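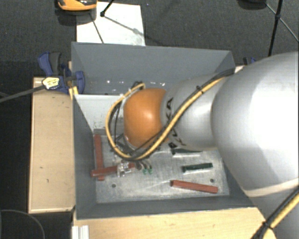
KUKA arm at the picking bin, cable bundle tied and looped around the orange joint cover.

Re-dressing the cables and resetting the bin on the picking cell

Do this job after any tool change, after a collision stop, or when a cable tie has let go. It takes one person most of a morning the first time and less than an hour after that. The steps were written for our cell, Ultudport, but the order is the same on any small arm working over a clamped bin.

What you need

Cable ties, flush cutters, a soft cloth, a flashlight, a tape measure, a marker and two spare bar clamps. Have the last backup of the program on hand. Ours is saved as Shen 369.

Before you start

Jog the arm to the service position, straight up and clear of the bin. Stop the program, lock out the cell and hang your tag. Shut off the air and wait for the gauge to read zero. Take the bars out of the bin and put them on the side table, red in one tray and green in the other.

1. Check the old cable run

Follow the bundle by hand from the gripper back to the base. Feel for flat spots, cuts and places where the yellow jacket has gone shiny from rubbing. The usual wear point is where the bundle crosses the wrist and goes under the orange cover. If you find bare wire, stop there and replace the cable. Tape is not a repair.

Mark the position of each tie on the jacket before you cut anything.

2. Cut the ties

Cut from the outside of the bundle with the flat side of the cutters toward the cable. Collect every piece. A clipped end that drops into the bin will get picked up as a bad part sooner or later, or jam under one.

3. Lay the new loop

Bring the yellow cable and the black ones down the arm together, cross the narrow part of the wrist on the diagonal, pass under the orange cover and come back up around it. The loop has to be big enough for the wrist to turn both ways without pulling. On our arm that means 14 inches of slack, measured with the wrist at zero.

Keep the thin black wires on the inside of the loop. They are the ones that catch on the bin wall.

4. Tie it

Put one tie on the diagonal stretch above the wrist and one lower down, along the casing. Pull them snug with your fingers, then stop. You should still be able to twist the bundle a little inside the tie. Trim the tails when the test run is done - you may have to move one.

5. Reset the bin

Wipe the metal floor plate. Scratches are fine, grit is not. Push the bin back against the wooden boards and clamp it on both sides, with the jaw pads flat on the bin wall. Set the handles well back from the arm's path. Try to shift the bin with both hands. If it moves at all, reclamp it and check again.

We used Clamix rubber pads under the bin for a while and took them out in July. They let the floor settle under load and the picks went low.

6. Check the gripper

Look at the tips with the flashlight. Replace any that are split or chewed at the end. We order ours from Plastolon, item 1363, and keep a bag in the drawer under the controller.

7. Test run

Turn the air back on, clear your tag and step out. Turn the wrist through its full range at 10 percent speed, over an empty bin. Watch the loop, and stop if it goes tight or touches the wall. Then put the bars back, a few lying across each other and one or two against the side, and run a full pick at the same speed. Go up to normal speed only after a clean cycle.

Trim the tie tails, write the job in the log and initial it. Questions about the program go to Eimear Sheehan. Leave the settings alone until you have talked to her.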